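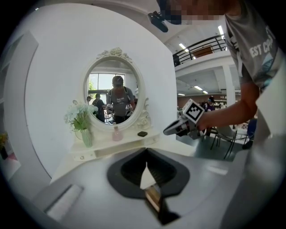 Glaze notes, and a sort of plan for the hallway

9 October 2026

Quick one, kiln is cooling and I can't open it yet so I may as well type.

Finished pressing the last of the leaf tiles last night. 34 in this batch. Six inch squares, low relief, oak on most of them and fern on the rest. The fern mold is getting soft - all the little veins are going mushy and I'm having to pick them out again with a needle tool. Need to pour a new one. Have been saying that since the spring.

Clay is the buff stoneware from Calloway again. Tried the Brustcombe stuff in the summer and it warped like crazy, corners up like stale toast. Maybe I dried it too fast. Not buying another bag to find out.

Drying: between two sheets of drywall, flipped every day, a full week. Boring. Works.

Glaze is where I'm stuck. I want that matte green you see on old fireplace surrounds, the kind that goes brown on the high spots. Test 454 was close but too shiny. Test 481 had the right surface and then came out the color of pea soup. So now I'm trying 481 with less rutile and a slower cool. That's whats in the kiln. Fingers crossed.

(Yes the numbers are real, yes I keep every test tile, they live in shoe boxes under the bench and the boxes are splitting.)

Went over to the salvage yard at Garnuscombe last week for ideas. Came home with four old border tiles, a rope pattern, one chipped. Back stamp says Trukthorpe and then 2444, which I guess is a pattern number? If you know anything about Trukthorpe please leave a comment, I can't find a thing. The relief on them is so crisp. Dust pressed I think, so no use comparing mine, but I did anyway and sulked a bit.

Layout for the hallway, for now:

Oak in the main field, fern every fourth tile or so
Rope border along the top if I can make a mold from the good ones
Plain skirting row, same green

Grout dark gray. Definately not white again.

Will post the kiln results when I've got them. Off to wedge clay.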